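About Fevwood

Fevwood is a small workshop run by the Tultberg technical school. We set up and look after one robot cell that handles parts for desktop computers. The cell was started as a teaching project and now runs through the school year, with a break in the summer. Students in the automation program work on it from September on.

What is in the cell

The base is a bench of aluminum slats, and everything else is bolted or set on top of it. The computer tower goes on its side with the panel off. To the left of it goes the parts holder, a gray 3D-printed fixture with a pocket or slot for each kind of part: hard drive, memory module, small circuit boards. We print the holders ourselves. The current one is version 8, and the earlier ones are on a shelf in the print room.

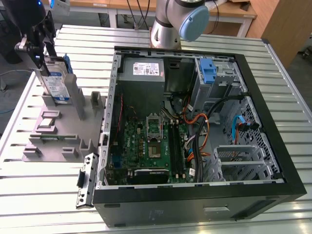
Setup takes 10 minutes when nothing has moved. The tower is squared up to the slats first, then the fixture. After that the arm is driven by hand to each pocket at low speed, and the positions are saved again if they are off by more than 2 millimeters. Cables inside the case are checked last. A loose drive cable is the usual cause of a stopped run, and students learn to look for it before they touch the program.

Our practice tower has an empty CPU socket and empty memory slots. It has been opened and closed many times and the drive cage still works fine.

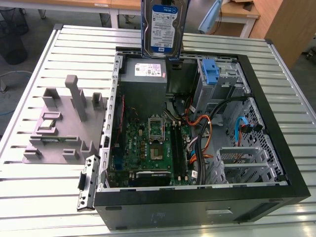

A 3.5-inch hard drive above the open tower, with the parts fixture at left.

Care and repair

Gripper fingers are wiped down at the end of every day and replaced when the pads wear smooth. Fixtures are checked for cracks at the thin walls. Spare fingers and arm cables come from Rezaei, and we keep one full set in the cabinet. Larger faults go into the Flernolura log, a shared file that all 13 students in the program can read and write to. Entries give the fault, what was tried and the part number.

Visits

The workshop is closed on Sunday. Other schools that want to see the cell or get the drawings for the fixture can write to the Tultberg front office and ask for Fevwood.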